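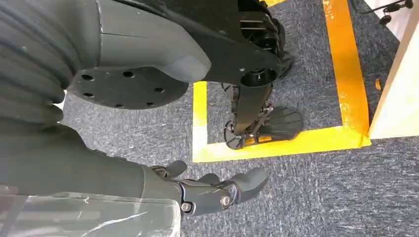 Hip cover and upper leg, viewed from above.

Filed under: Workshop Notebook / Adhesives and Coatings

March, 9:40 a.m.

Entry concerns the moisture trial on the Plistar wood glue, second batch. The first batch was set aside after the lid of the storage tin was found to be cracked, and its results should not be used.

Sample strips of beech and pine were cut to 200 mm and left in the Isumia cabinet overnight at 40 percent humidity. The cabinet display reads 2 points high against the wall gauge. This has been noted before and remains uncorrected. All values below are from the wall gauge.

Beech joints held to a mean load of 1,838 newtons. Failure was in the wood on most strips and along the glue line on the remainder. The pine results are less even. Two strips split at the clamp before any useful load was reached – the jaws had been set too tight – and these are excluded from the mean. The remaining pine strips are still to be tested.

Open time was shorter than the data sheet suggests. At the temperature of the back bench the glue began to skin over before the second face was coated. Colleagues repeating the work are asked to coat both faces together and to close the joint without delay.

The Seok clamps mark soft wood and should be used with card under the pads. The Mostar brushes shed and are not suitable for this glue.

Outstanding: pine strips, repeat at higher humidity, replacement seal for the cabinet door. The order for the seal has been placed under the general supplies code.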